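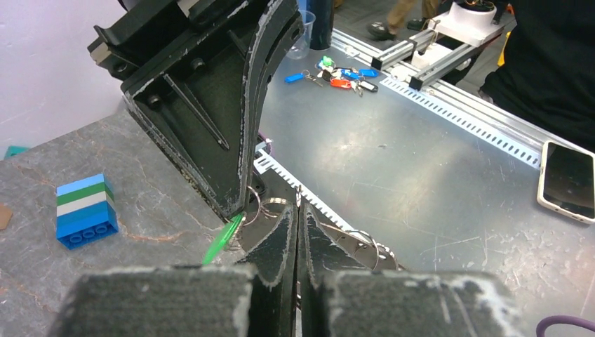 Can a robot do my chores yet? Your questions, answered

Last updated Mon 15 April

I'm Conall Gallagher and I write the Hedura newsletter, mostly on machines that are supposed to save us work. I get a lot of the same emails, so I put the answers in one place. I'll add to it when I have time (the last batch went up in March).

So can I buy one that tidies the house?

Not one I'd spend my own money on. You can get a vacuum that does floors very nicely, and a mower if you have a lawn. A machine that walks into the den, picks up everything the kids dropped and puts each thing where it goes? People are working on it, and I've seen some lovely short demos. A short demo on one table is a long way from your den on a Sunday night!

Why are keys such a big deal?

I asked for a list of small jobs you'd hand over tomorrow and got 543 replies, and sorting out keys came up way more than I expected. It's a nasty job for a robot. Keys are shiny, they overlap, the rings catch on each other, and when you lift one you may get the whole bunch. You and I just jiggle it till something comes loose. Jiggling is really hard to program.

Are two arms better than one?

For anything that dangles or tangles, yes, by a mile. Try unclasping a necklace with one hand behind your back and you'll see what I mean. One hand holds, the other one works, and they swap all the time without you thinking about it. 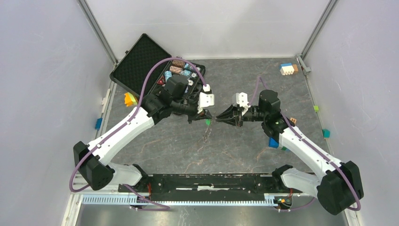
The tricky bit is getting both arms to agree on where the thing is, especially when it's thin and swings every time you touch it. Blocks are much kinder. A block stays the shape it was when you looked at it, so stacking them or putting them back in a bin is usually where people start.

What about putting away board games and poker sets?

Closer than you'd think. Chips are all one shape and the case has a place for them. Ask me again when the pieces are under the couch.

Do they have them in shops and warehouses?

Sure, for the jobs that repeat. My friend Esisham packs orders at Stojanovska, a small parts place, and they have an arm that moves full boxes all day long. The mixed bins of little fittings are still done by hand. She timed herself on one for me: 27 fittings bagged in six minutes, chatting the whole time.

How long until I can get one at home?

I said five years in my first newsletter, and that was nearly six years ago, so take my guesses with a lot of salt. I think laundry folding comes before dishes. Cistia readers (hi, I know you followed me over here) will remember I used to say the opposite.

Can I send you a chore?

Please do! Reply to any newsletter. Tell me what the job is, where you do it and which part of it drives you nuts.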